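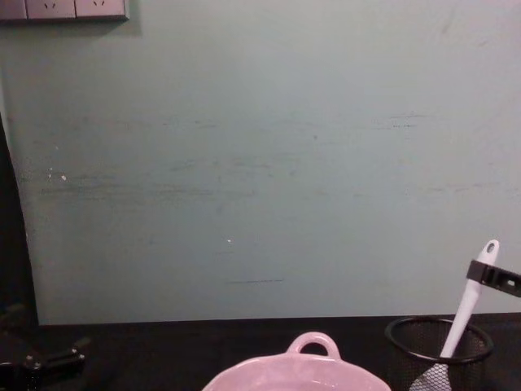

Section 4: Setting up your table

Okay, you've got everything out of the carton and you're itching to start cooking. Give me ten minutes first! I've set up the Fledlow tabletop kitchen in three apartments now, and every time I skipped this part I ended up moving the whole thing with a pan full of batter on it.

Before you start, check that you have:
The black table cover (part 1234)
The bag of cover clips (part 1027)
A damp cloth and a dry one
Your dishes and utensils, washed

Picking the spot

1. Push the table up to a wall, long side in. A straight, flat stretch of wall is what you want, with the back edge of the table touching it from one end to the other. If there's a gap, small stuff will find it. I lost a measuring spoon that way and didn't see it again until April.

2. Find your outlets before you commit. Mine are up above the table, and I love that, because the cord to the hot plate never has to cross the place where I'm working. If yours are down by the floor, run the cord off the side of the table and keep it away from your feet.

3. Wipe the wall down. Paint behind a cooking table gets rubbed and scuffed (chair backs, tray edges, elbows), and a wiped wall is a lot easier to keep clean later on.

Note: If you can't stand scuffs, Fledlow makes a clear splash panel, part 1424. I don't use one. Jytte Eyvindsson, who wrote the first version of this guide, swears by hers.

Putting on the cover

4. Shake the cover out and lay it over the table, hem side down. Start at the wall and pull toward yourself.

5. Smooth it from the middle out with flat hands. It's been folded up in a box, so you'll get creases, and a few light ones are fine - they relax after a day or two. What you don't want is a ridge that'll tip a bowl.

6. Clip the two front corners, then the sides. Leave the back edge unclipped so you can lift it and sweep out crumbs.

CAUTION: The cover is fabric. Never put a hot pan or the hot plate straight on it. Use the trivet, every time, even if you're only setting something down for a second.
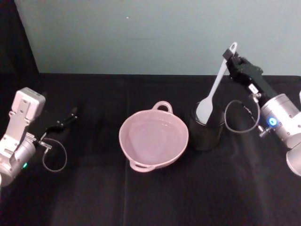 Laying out your things

7. Put dishes down first, starting with the one you'll reach for most. I keep a small ceramic dish near the front for salt or chopped herbs. Pale dishes are great on a black cover, you never have to hunt for them.

8. Give the spatula its own clear patch. You'll pick it up and put it down more than anything else, so don't bury it behind bowls.

9. Try a dry run. Pick up the spatula, pretend to flip something, set it back. If you bump anything on the way, move that thing and go again. Yes, you'll feel silly. Do it anyway!

Note: Plastic spatulas vary a lot in how much heat they'll take. Check what's stamped or printed on yours before it goes near a pan.

Washing the cover

Cold wash, hang to dry, no bleach. Mine goes in the machine every Wednesday. For small spills, blot with the damp cloth and then the dry one. Cooling and storing the hot plate is covered on page 29.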